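# The Rack Over the Sink

Nandini Gowda gave up her countertop drying rack in August, and she has not missed it. It took up the stretch of counter where she rolls out dough, and it always had a puddle under it.

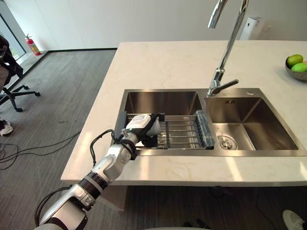 ## Two basins, one for drying

The layout she likes is a double sink with a metal rack laid across the left basin. The water drips straight into the sink. The right basin stays free for washing, and the marble stays clear. A light-blue plastic holder at the end of the rack, near the divider, gives small things a place to go.

Gowda rents out kitchens to home cooks through her small firm, Gamura, so she has watched a lot of people wash dishes. Most of them start out using both basins for dirty things, she says. "They fill one, then they fill the other, and then there's no place to put a clean cup. I tell them to pick a side on the first day and stick with it."

She dries on the left because she is right-handed and holds the sponge in her right hand. Her sister does the reverse. Either way works if everyone in the house agrees.

## Getting the size right

Jytte Dalsgaard sells kitchen goods at Mulberg, a shop on the main street in Gidulholm. Last year she sold 1,933 drying racks of all kinds, and nearly a third of the over-the-sink models came back. The usual problem was the fit.

Measure the basin from front to back at the rim, where the rack will rest. Do it in two spots, left and right, as corners are often rounded. The rack should overlap the counter or the rim on each side. If it only just reaches, it will slip in the first time somebody sets down a heavy pot.

Check the faucet too. A tall gooseneck leaves plenty of room for stockpots, but it needs to swing without hitting the plates. Dalsgaard suggests standing your tallest plate in the basin and moving the spout over it before you buy anything.

## Keeping it clean

Rods collect soap film and hard water spots. Gowda lifts the rack out every 4 days, scrubs it with a soft brush and a little white vinegar, and rinses it well. She wipes steel basins in the direction of the brushing. Steel wool stays out of her kitchens entirely.

Marble needs more care. Vinegar will etch it, so do the scrubbing down inside the basin and wipe up any splashes right away. Lemon juice and tomato do the same damage.

Plastic holders get slimy at the bottom. Take yours off and wash it with the dishes. If it has a seam, an old toothbrush will get into it.

## What still goes on a towel

Cast iron and wooden spoons never go on Gowda's rack. She dries them by hand and puts them away. Knives get the same treatment. Big sheet pans she leans against the backsplash on a folded towel, 5 minutes at most, and then they go back in the oven drawer.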